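February, Ornville bench, 9:40

Went through the draft start-state rules for the Collach pouring task before anyone records more episodes. Log stands at 3,652 episodes, 202 flagged at review. Of those, 39 are start-state problems: leftover items on the table, arm parked in view, cup too near the bowl. Those are cheap to prevent, so they go first.

Rules as of today:
1. Only task objects on the table. No tools, wipes or tape.
2. Arm at park, out of camera view, before the start frame is saved.
3. Bowl upright, mouth up. Cup to the left with clear table between them.
4. Both containers empty at start. Fill is logged as a separate step.
5. No lighting changes inside a batch. If a lamp moves, close the batch and open a new one.

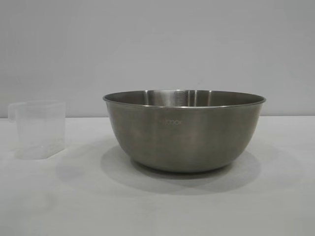
Start state, fixed camera. Steel bowl and clear measuring cup, arm out of view.

Cup contrast is low against the wall and the table. The Popescu checker wants a closed outline on every object, and a clear cup is a weak case for it. Not loosening the threshold for one object - proposed a manual check box on the Gadico form instead, signed by the operator.

Rule 3 still has no minimum gap. "Clear table" is too loose for review. Will run 16 starts at different spacings and take the number from those.

Open: does rule 2 apply after an aborted episode, or only at batch start? Current text can be read both ways. Reworded it in the draft, not yet merged.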